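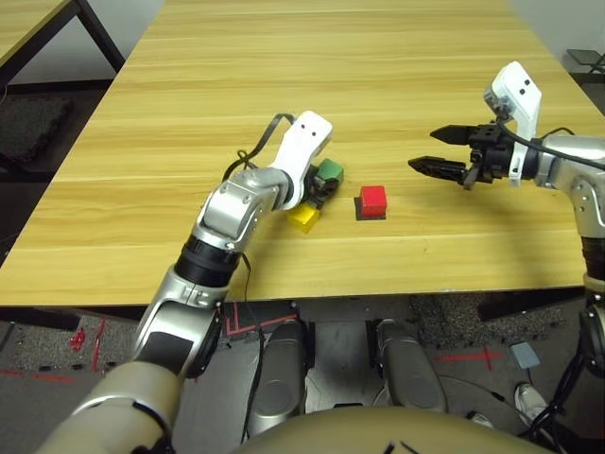
Imprimir | Enviar por correo electrónico
Agosto — Redacción técnica de Prurnier
Categoría: Gestión de estuarios > Manuales de campo

4. Puesta en marcha del mareógrafo Puton

El fabricante afirma que el equipo queda listo «en minutos». En el estuario de Besthorpe conviene reservar una mañana entera y desconfiar de la primera lectura.

4.1 Montaje

1. Elija un punto con calado suficiente en bajamar. El folleto dice que vale cualquier pilote; los que quedan en seco dos veces al día no valen.
2. Fije el tubo tranquilizador con las dos abrazaderas suministradas. Añada una tercera si hay tráfico de barcazas.
3. Baje la sonda hasta que el sensor quede 80 cm por debajo de la bajamar más baja conocida.
4. Anote la cota del borde superior del tubo respecto al cero local. Sin ese dato, la serie no sirve para comparar nada.

Precaución: no trabaje en el pantalán con la corriente en plena vaciante.

4.2 Configuración

5. Conecte el registrador y abra el menú Karaca.
6. Cambie el intervalo de registro a 300 segundos. El valor de fábrica alarga la batería, pero se come los picos de crecida.
7. Desactive el «suavizado inteligente». El manual original no explica qué suaviza ni con qué criterio.
8. Introduzca la salinidad media del tramo. Si no la conoce, mídala; el valor por defecto corresponde a agua dulce.

Nota: el código 13 significa, en teoría, «sensor obstruido». También aparece con la batería baja, así que mire primero la batería.

4.3 Comprobación

9. Compare la lectura con una regla de marea durante un ciclo completo, pleamar y bajamar incluidas.
10. Si la diferencia supera los 2 cm, repita el paso 4 antes de tocar la calibración.
11. Guarde el archivo de origen sin corregir. El programa ofrece sobrescribirlo — diga que no.

El indicador de «calidad de dato» llegó a marcar 73 con la sonda todavía fuera del agua. No lo use para validar series ni para decidir avisos de inundación.

Para la limpieza del tubo, véase el apartado 5.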